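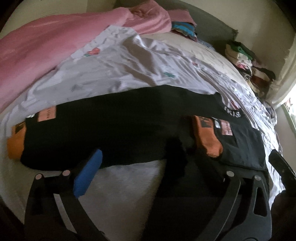

Temps de lecture : 2 minutes

Projet de fin d'études — Évaluation du kit de préhension Teretti
Auteurs : Marwan Akl et Nithin Pisharody

1. Objet
Le présent rapport évalue le kit Teretti, composé de deux pinces à doigts interchangeables, pour la manipulation de textiles domestiques. L'essai porte sur un vêtement noir posé à plat sur un lit, au-dessus d'un drap ou tissu imprimé froissé.

2. Observations
Le tissu sombre constitue le cas le plus exigeant : le doigt noir s'y confond, alors que le doigt bleu, à patin plat, reste lisible au bord inférieur du vêtement. La forte lumière de la fenêtre accentue cet écart. La notice ne traite pas ce point.

Le montage a demandé environ six heures, dont deux pour le seul étalonnage. Le module logiciel Sanna, vendu séparément, n'a pas été retenu.

3. Avis
Le kit convient à un usage pédagogique. Nous recommandons l'achat de doigts clairs — la référence noire étant réservée aux textiles pâles.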